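Iler – Politics desk

Reporter, statehouse and campaigns (full time, one position)

We are looking for a reporter who doesn't believe much of what candidates say, and who believes even less of what candidates say about each other. If you have spent any time around a statehouse in an election year, you may already be that person.

Iler is a small news site that covers state government, the races for the legislature, and the money that pays for both. We have no party. We have been accused of having each of them, usually in the same week. The job is open because we finally have the budget to fill it, and we would like someone at a desk by June.

What the work is

Most of it is reading. Bills, amendments to bills, fiscal notes, campaign finance filings, ethics complaints that were filed at 4:50 in the afternoon so that they would miss the evening news. Then you call people and ask them why the thing they said on television doesn't match the thing they signed. Some of them will call back.

You will write two longer pieces a week and short items as they come up. In session that means committee hearings, including the dull ones. We have found more in a Tuesday agriculture subcommittee than in a whole season of press conferences, and we would trade the governor's annual address for one honest budget table.

During campaign season you will travel. Candidates like to be seen in barns, diners and church basements, and a certain number of those events are staged so heavily that there is little point in going. We want a reporter who can tell which ones. Mileage is paid. Motels are paid, within reason, and we have an old-fashioned idea of reason.

What the work is not

We don't run "who won the debate" columns. We don't cover polls that a campaign paid for unless the story is about the campaign paying for them. We don't print what "sources close to" someone think about that person's chances for higher office. If you have a gift for that kind of writing there are plenty of places that will pay you more for it than we can.

We are also not very interested in access. Every few years a press secretary explains to us that our reporter would get better interviews if our stories were friendlier. Maybe so. We have read the interviews that friendlier outlets get, and we can't say we feel left out.
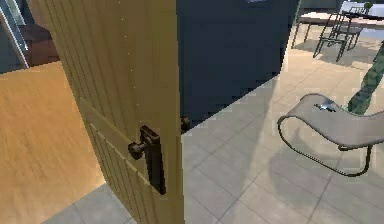
Tavico wrote to us after the last time we advertised: You say you don't care about access, but you still quote the majority leader every other week, so somebody over there is picking up the phone. How do you square that with the sermon?

Fair enough. We quote the majority leader because the majority leader decides what gets a vote. We call the office, we ask, and we print the answer next to the record. When the answer is nonsense we try to say so in plain words. Whether we always manage it is something readers disagree about, and you would be joining that argument too.

Who should apply

You should have covered government at some level, and city council counts. School board counts double, in our view, as anyone who has sat through a redistricting night can tell you. A journalism degree is fine and so is no journalism degree. We care about clips.

You need to be able to read a campaign finance report without help, or be willing to learn it in your first month. You need to be comfortable filing records requests and then pestering the agency that ignores them. A driver's license is required.

You should be able to explain a bill to someone who has 50 other things to do that day. No "stakeholders," no "optics," no "messaging." If a senator says "we are having productive conversations," we expect you to ask with whom.

People who have worked for a party, a campaign or an elected official may apply, but tell us up front. We will find out anyway, and it looks worse later. We have hired one former campaign worker before and it went well, though that reporter stayed off certain races for the first 8 months. The same rule would apply to you.

Pay, hours and other things ads are vague about

The salary is on a fixed scale and we will tell you the number in our first reply, before you spend an evening on a cover letter. It isn't negotiable upward by being charming. Health insurance starts with your first paycheck. Vacation is 15 days, and you can't take them in the last stretch before an election, for reasons you can work out.

Hours are normal when the legislature is out and not normal when it's in. Floor sessions have a habit of running past midnight when there is something in the bill that the sponsors would like you to sleep through. We give the time back, and we do mean that you get it back. We keep a log. 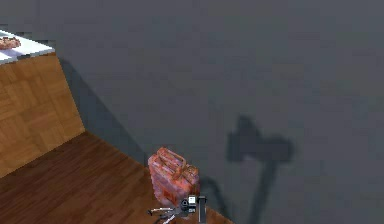
According to Economou, the log is real but the time comes back slowly, and a new hire should write down late nights as they happen and not trust an editor's memory. We have left that in because it's good advice, and because a newsroom that edits its own reviews has no business asking for anybody's public records.

How to apply

Send us three published pieces and one page about yourself. At least one of the pieces should have made somebody in office unhappy, and your page should tell us whether they had a point. Please also include a correction you have had to run. Applicants who say they have never had one tend to be new or forgetful.

Don't send a mission statement about saving democracy. We wish it well, but we have a Sunday newsletter to get out.

Finalists do a paid trial of 2 days, with a real bill and a real deadline. Anything you write that we publish carries your name, hired or not. We reply to everyone, although it may take us about three weeks, and longer if there is a special session.

Applications go to the hiring box at Iler, with "statehouse reporter" in the subject line. Calls from legislative staff recommending a candidate will be noted, and they won't help.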